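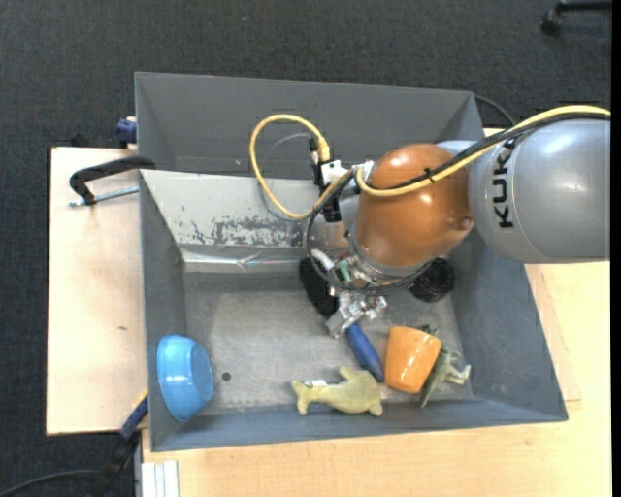
El depósito de objetos domésticos en los puntos de reutilización de Hostcombe ha sido estudiado hasta ahora casi únicamente desde el punto de vista del peso recogido. En esta sección consideramos otra variable, la forma en que los objetos quedan mezclados antes de su clasificación. Los registros municipales utilizan una sola categoría, «varios», para todo lo que no es textil, papel ni aparato eléctrico. Un recipiente metálico grande y de paredes inclinadas, como el de la Figura 2, con objetos de la casa y juguetes sueltos en el mismo fondo, corresponde bien a esta categoría: el juguete y el utensilio reciben el mismo código, aunque su destino posterior es muy diferente.

Para corregir esta limitación hemos revisado 1163 fichas de entrada, procedentes de los puntos de Druswood y de Prirngate. Cada ficha fue leída por 2 personas de manera independiente, y los desacuerdos se resolvieron en una lectura común. Se aplicó la clasificación propuesta por Nørgaard, que distingue 7 clases según el uso principal del objeto y no según su material. Las fichas sin descripción suficiente – por ejemplo, las que dicen solamente «caja» o «cosas de cocina» – se conservaron en una clase residual y no entran en las comparaciones.

La diferencia entre los dos puntos aparece sobre todo en los juguetes. En Druswood llegan casi siempre mezclados con menaje, mientras que en Prirngate suelen entregarse separados. Interpretamos este resultado con prudencia. Prirngate dispone de un mostrador atendido, donde el personal pregunta por el contenido antes de recibirlo, y es posible que la separación se produzca en ese momento y no en el hogar. Las fichas de julio, cuando el mostrador estuvo cerrado por obras, se parecen más a las de Druswood, lo cual apoya esta lectura.

Queda por examinar el archivo de Fogh, con más de 3000 fichas todavía sin transcribir. Agradecemos a Þórarinn Nørgaard el acceso a sus cuadernos de codificación, que permitieron resolver varios casos dudosos entre las clases de ocio y de decoración.

Inicio > Cuadernos > Consumo y hogar > Resultados
Archivado en: Reutilización, Residuos domésticos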